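Mevidton 농산물 원산지 추적 관리 플랫폼

제품 개요

Mevidton은 팜유, 코코아, 커피, 천연고무 등 산림 훼손 우려가 있는 원료의 산지 정보를 수집하고 검증하기 위한 기업용 추적 관리 플랫폼입니다. 원료를 직접 수입하는 기업은 물론, 가공식품과 사료, 화장품, 생활용품에 포함된 파생 원료를 관리해야 하는 제조사와 유통사를 대상으로 합니다.

본 제품은 Ginolholm이 개발하고 Dondavau가 국내 공급과 기술 지원을 담당합니다. 도입 기업은 농장 또는 조합 단위의 재배지 정보, 집하장 입출고 기록, 선적 서류, 가공 공정별 배합 비율을 하나의 이력 번호로 연결하여 관리할 수 있습니다.

주요 기능

재배지 등록 및 경계 확인
재배지는 단일 좌표 또는 다각형 경계로 등록합니다. 등록된 경계가 보호구역이나 기존 등록 재배지와 겹치는 경우 시스템이 해당 건을 보류 상태로 전환하고 담당자에게 검토를 요청합니다. 보류 건은 사유서와 증빙 자료가 첨부되기 전까지 출하 이력에 연결되지 않습니다.

혼합 원료 관리
팜유와 같이 착유 및 정제 단계에서 여러 산지의 물량이 섞이는 원료는 물량 수지 방식과 분리 유통 방식 중 하나를 선택하여 기록합니다. 한 이력 번호 안에서 두 방식을 함께 적용할 수 없으며, 방식을 변경하려면 신규 이력 번호를 발급받아야 합니다.

파생 원료 환산
글리세린, 지방산, 유화제 등 최종 제품의 성분표에서 원산 작물이 드러나지 않는 원료에 대해 환산 계수를 적용합니다. 기본 제공되는 환산 항목은 731개이며, 기업이 자체 계수를 등록하는 경우 산출 근거 문서를 함께 제출하여야 합니다.

협력사 설문 및 서류 수집
협력사는 별도의 프로그램을 설치하지 않고 웹 브라우저에서 설문에 응답하고 서류를 제출합니다. 화면은 한국어와 영어를 포함하여 15개 언어로 제공됩니다. 통신 환경이 불안정한 산지에서는 모바일 기기에 임시 저장한 뒤 연결이 복구되었을 때 일괄 전송할 수 있습니다.

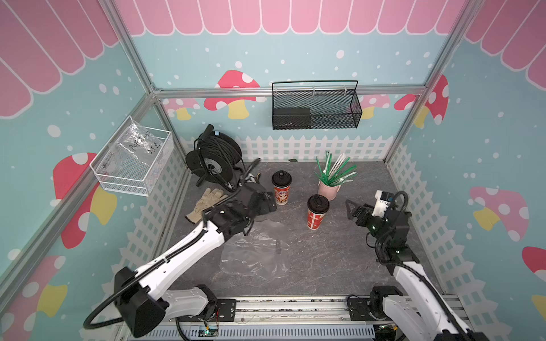

버섯 그림 벽면으로 둘러싸인 작업 공간과 로봇 팔 두 대

제품 구성

기본형
재배지 등록, 이력 번호 발급, 서류 보관 기능을 포함합니다. 단일 품목을 취급하는 수입사 및 소규모 가공업체에 적합합니다.

확장형
기본형의 모든 기능에 혼합 원료 관리, 파생 원료 환산, 협력사 위험도 평가를 더한 구성입니다. 전사적 자원 관리 시스템과의 연동 모듈은 확장형에서만 제공됩니다.

현장 수집 단말 Siu
산지 조사원이 사용하는 휴대용 위치 기록 단말로, 기본형과 확장형 모두에 추가할 수 있습니다. 재배지 외곽을 따라 이동하면 경계 좌표가 기록되며, 기록된 좌표는 조사원의 전자 서명과 함께 암호화되어 저장됩니다. 단말은 판매 또는 임대 방식으로 공급하며, 임대의 경우 조사 종료 후 충전기와 보호 케이스를 포함하여 반납하여야 합니다.

도입 절차

도입을 희망하는 기업은 취급 품목, 주요 공급국, 협력사 수를 기재한 사전 조사서를 제출합니다. Dondavau는 사전 조사서를 검토한 뒤 적합한 구성을 제안하고, 계약 체결 후 시험 운영 환경을 제공합니다. 시험 운영 기간은 2개월이며, 이 기간에 등록된 자료는 기업의 선택에 따라 정식 환경으로 이관하거나 삭제합니다.

기존에 표 계산 문서로 관리하던 협력사 목록과 재배지 자료는 지정 양식에 맞추어 일괄 등록할 수 있습니다. 좌표 표기 방식이 혼재된 자료는 등록 전에 변환이 필요하며, 변환 작업은 별도 견적에 따릅니다.

자료 보관 및 접근 권한

수집된 자료의 소유권은 도입 기업과 해당 자료를 제출한 협력사에 있습니다. 소농의 성명, 연락처, 토지 관련 서류는 일반 사용자 화면에 표시되지 않으며, 권한을 부여받은 검증 담당자만 열람할 수 있습니다. 모든 열람 및 수정 내역은 변경할 수 없는 형태로 기록됩니다.

계약 종료 시 도입 기업은 보관 자료 전체를 표준 형식으로 내려받을 수 있습니다. 내려받기가 완료된 자료의 삭제 시점은 계약서에 명시된 바에 따릅니다.

이용 시 유의 사항

Mevidton은 원료의 산지와 유통 경로에 관한 정보를 관리하는 도구이며, 특정 법령의 준수 여부를 보증하거나 인증서를 대신하지 않습니다. 수입국 규정에 따른 실사 의무와 신고 책임은 해당 기업에 있습니다.

위성 영상 기반의 토지 피복 변화 정보는 참고 자료로 제공됩니다. 구름이 많은 지역이나 그늘 재배 방식의 코코아 및 커피 농장은 자연림과 구분이 어려울 수 있으므로 현장 확인을 병행할 것을 권장합니다.

교육 및 기술 지원

관리자 교육은 확장형 도입 기업에 기본 제공되며, 기본형 도입 기업은 유상으로 신청할 수 있습니다. 차기 공개 교육은 11월에 진행될 예정이고, 혼합 원료의 물량 수지 작성 실습이 포함됩니다. 교육 자료는 Ginolholm의 원산지 검증 책임자 Auður Bergmann과 산지 조사 담당 Homa Golestani가 감수하였습니다.

문의처

제품 및 견적 문의: Dondavau 공급망사업부 Hsin-yi Yip
기술 지원 및 연동 문의: Dondavau 기술지원팀 I-hsuan Chiang
단말 Siu 임대 및 수리 접수: Dondavau 기술지원팀

제품 사양과 구성은 성능 개선을 위하여 사전 고지 후 변경될 수 있습니다.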